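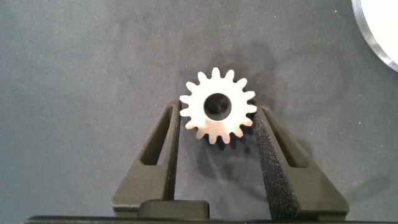 Spur gear, silver, plain round bore. Supposedly the last one I'll ever need to buy.

Right, a thread about small metal gears and the people who sell them. Mute me now if you have a life.

The listing from Jovovari calls it "precision grade". Precise to what? They don't say. I've read the page three times and there is no tolerance on it anywhere, just the word precision in two different colours.

It cost 15 quid. For one gear. I've paid less for an entire clock with all its gears still in it, and the clock told the time (badly, but still).

To be fair, it's a nice looking thing. Flat, clean, the bore is a decent size and there's plenty of metal left between the hole and the teeth. Looks are where I get suspicious though. Anyone can make a gear shiny. The shine isn't what touches the other gear.

What I want to know about any gear:
what's it made of
what size is the bore, measured and not "approx"
what does it mesh with
who do I shout at if it doesn't

The Jovovari page answers none of these. It does have 323 five-star reviews, most of which say "arrived quickly". Lovely. So does rain.

Somebody is going to tell me to look at the tooth shape, so I'll get in first. Yes, the tips are rounded. No, I don't know if that's how they were cut or how they were finished, and neither do you from a photo. I've had arguments about this with people who were very sure and it has never once made a gear fit.

@ reply from Csenge Dudás, who wants to know why I don't go to Ernberg like everybody else. I did go to Ernberg. In February. They have a 987-page catalogue and it's very good if you already know the part number. If you don't, you ring them, and they ask you for the part number.

Also their minimum order is a box. I don't want a box. I want a gear. 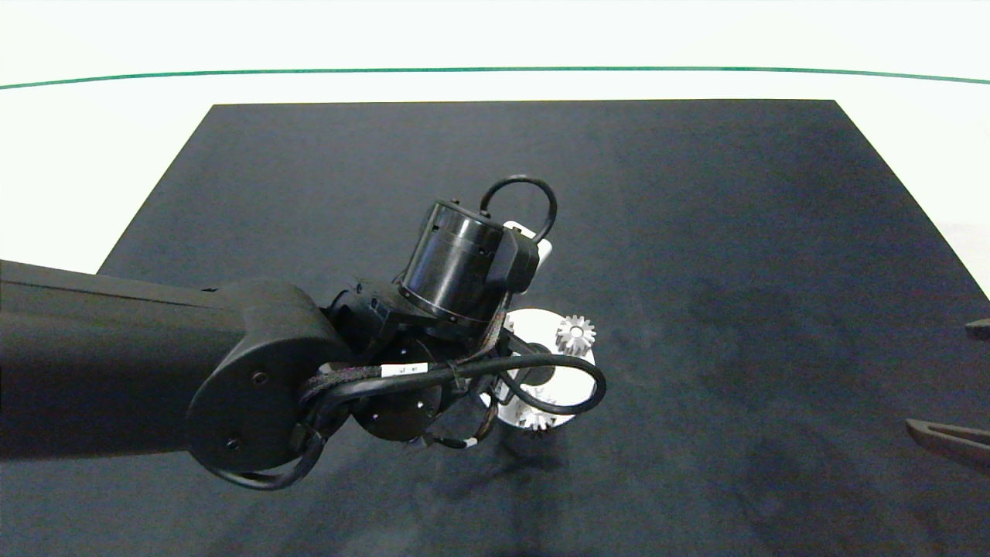 Next thing I don't believe in is the sorting system. You know the sort, a tray with little lids and a printed label for each size, sold on the promise that you'll put every part back where it came from. I had one from Forville. Lasted until the first time I was in a hurry.

What works better for me is dull. A big plain dark mat on the table, and anything small goes on the mat. If it's off the mat it's either put away or it's lost. Pale parts show up on it straight away. Black ones don't, so I'm not going to pretend it's perfect.

And please stop recommending the mats with a grid printed on them. I have never lined anything up with the grid. I've never met a person who has. It's decoration for people who like rulers.

Plastic or metal, then, which is the other thing that fills my replies. I'm told plastic gears are rubbish. I'm also told metal gears are overkill. Usually by the same account, a week apart.

My view, for what it's worth: plastic is fine for light work and quieter with it. Metal I'd use where something is going to be loaded hard or left running. What I wouldn't do is put one metal gear in among a lot of plastic ones and call it an upgrade. All you've done is choose which tooth breaks.

The old Higuchi gears I keep going on about were not magic either, before anyone starts. They were a bit rough and they came in a paper bag. But the bag had the bore and the tooth count written on it in biro, and both were right. I'd take the biro over "precision grade" any day.

Someone's asked how I check a bore without fancy kit. Calipers, twice, the second time with the gear turned a quarter. If the two readings don't agree, measure again before you blame the gear. It's been me more often than I'd like.

Then put it on the actual shaft. It should go on by hand and not rattle. If you need a hammer it's the wrong gear, whatever the seller's chat person told you.

I spoke to the chat person, by the way. I was number 181 in the queue. Asked what alloy it is. The answer was "high quality metal". I asked again and was offered ten per cent off a second one.

Haven't taken it. Might do, they are quite nice.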